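**Fedcombe Tenants' Association, February meeting**

Started 7:10 p.m. in the laundry room. Arsen Demchenko took notes.

**Rent and water**
- Water bill came to $3,436 for the building. Kyrylo Kovalchuk thinks the second-floor meter is being read wrong and will call Girnano again.
- Unit 102 still has low pressure in the shower.

**Hallway paint**
- Bright quoted $900 for the first floor only. Agreed to ask for a price on both floors before voting.

**Shared fund**
- Balance is $135. The new mop and salt for the steps came out of it.

**Fruit swap**
- Continues on the first weekend of the month. Bring what you won't eat. Overripe is fine for baking. 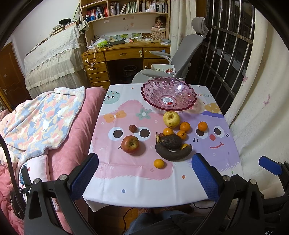 **Parking**
- Two cars were blocked in last month. Kyrylo will repaint the line by the gate once it's above freezing.
- Guest passes: moved to next meeting.

Ended 8:05 p.m.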